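The Rag Drawer
A year of learning to love the humblest cloth in the house

I own a ridiculous number of towels for a person who lives alone with one dog and a shower the size of a phone booth.
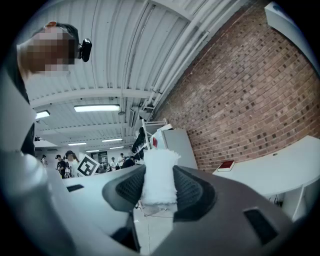 The good ones, the ones guests get, live on the top shelf and hardly ever come down. Everything else has been sliding slowly downhill for years: bath towel, then dog towel, then the thing you throw on the floor when the dishwasher leaks, and finally the rag drawer, which in my kitchen is the deep one under the oven mitts. Last winter it stopped closing. I yanked it, the front panel came off in my hand, and I sat down on the linoleum with a lapful of terry cloth and thought, well, I guess I'm writing about this.

So I spent most of a year asking people about their rags. You would be amazed how much they want to talk! I brought it up at a wedding and lost the entire cocktail hour.

My first real lesson came from Natália Kováčik, who ran the laundry at a lakeside hotel for most of her working life and now teaches a Saturday class on fabric care in the back of a yarn shop called Tatley. She picked up one of my sad white washcloths by a corner, gave it a snap, and held it against the window.

"This is still a good cloth," she told me. "You've been feeding it too much soap."

I had, too. I was a two-capfuls kind of person, plus fabric softener, because I liked the smell. Softener coats the loops in a towel, she explained, and a coated loop can't drink. It feels plush in your hand and then pushes water around the counter like a squeegee. She had me run the whole drawer through a hot wash with half the detergent and a cup of white vinegar, then a second one with nothing at all. The water in that second load was still sudsy. I stood there with the lid up, kind of horrified.

They came out scratchier and a lot thirstier. I've been off softener ever since and I only miss it on sheets.

Now, the fluff question. A white cloth that's gone fuzzy is lovely for some jobs and a disaster for others, and I'd been getting this wrong my whole adult life. Fuzzy is great for dusting baseboards, for buffing shoes, for drying a wet dog. Fuzzy on a mirror will make you cry. For glass you want something flat and old and almost bald, like a pillowcase that's been washed since the Carter administration, or one of those thin flour-sack towels. Ivar Sandberg, who restores windows a couple of towns over from me, uses worn-out dress shirts and won't let anything with a nap into his shop. He cuts off the buttons and saves them in a jar. I asked what the buttons were for and he said, "Shirts."

Then there are the edges. Once the hem goes, a towel starts to unravel, and you get that raggedy fringe that sheds in the wash and winds itself around everything else in the drum. My mother pulled the threads off by hand in front of the TV. I'd always just ignored them until I opened the dryer and found a bra, two socks and a washcloth tied up in what I can only call a bouquet.

Natália's fix is pinking shears. Trim the ragged part straight across, go around all four sides, done. If you've got a sewing machine, a zigzag stitch is better and takes maybe a minute a side once you get going. I don't have a machine (I have a machine, it's in the garage, it scares me), so I bought the shears and spent one very satisfying evening with a podcast, hacking away. There were little white crumbs of terry all over the couch for a week. Do it outside if you can!

Not everybody thinks the edges matter. Njoroge Mohamedi cleans offices at night and has forgotten more about rags than I'll ever know, and he waved my pinking shears right off.

"You're giving it a haircut," he said. "Just fold it."

What he meant is the fold he uses on every single cloth, and I'm passing it along because it's changed my Saturdays. You fold the towel in half, then in half again, so it's about the size of your hand. Wipe with one face until it's dirty. Flip it. Then open it up one fold and you've got two more clean faces, and so on until you've used all eight. The frayed edges end up tucked inside, mostly. I used to grab a cloth in a wad, mash it around until the whole thing was gray, and reach for another. I was going through a pile of them just to do the bathroom. Now I use two.

He's also the one who got me to stop mixing rooms. Bathroom cloths stay in the bathroom, kitchen cloths stay in the kitchen, and the way you tell them apart is you snip a corner off the bathroom ones. I felt silly doing it. I've since become the kind of person who checks for corners at other people's houses.

I should talk about buying them, which you can do, by the way. I'd figured rags were something that happened to you. But there's a whole trade in them, and one damp morning I drove out to Sæther, a little textile recycling outfit that sorts worn-out hotel linens and sells them by the box. Charalambos Dimitriou walked me down the sorting line and kept handing me things to squeeze. Squeeze this. Now squeeze this one. He's right that you can feel the difference: a towel on its fiftieth wash has a give to it that a new one doesn't. A new towel is stiff with finish and leaves lint on everything. He ships most of what he sorts to garages and print shops and boatyards, and he has one customer who will only take white, so that any dirt shows up right away. I hadn't thought about that. My own drawer was full of navy blue, which I'd picked precisely so I wouldn't have to see anything.

I came home with a box of 200 and no plan. My sister took a bunch. The vet took a bunch more, and I'd urge you to call yours, because they go through old towels like crazy and don't care one bit what the edges look like.

What's left is in the drawer, folded in quarters, standing up on end in rows like file cards so I can see every one without digging. The front panel is glued back on. Under the sink there's a bucket for the dirty ones, with the lid off so they can dry out before wash day, which cured the swampy smell I had been blaming on the dog for at least two years. Sorry, buddy.

I did keep one of my grandmother's, a white bath towel worn down so thin in the middle that you can read a newspaper through it, with a good thick band of fluff still hanging on at each end. It's no use for glass and it's no use for dogs. Natália looked it over and offered to patch the center for me, and I've been meaning to drop it off at the shop in October when her class starts up again.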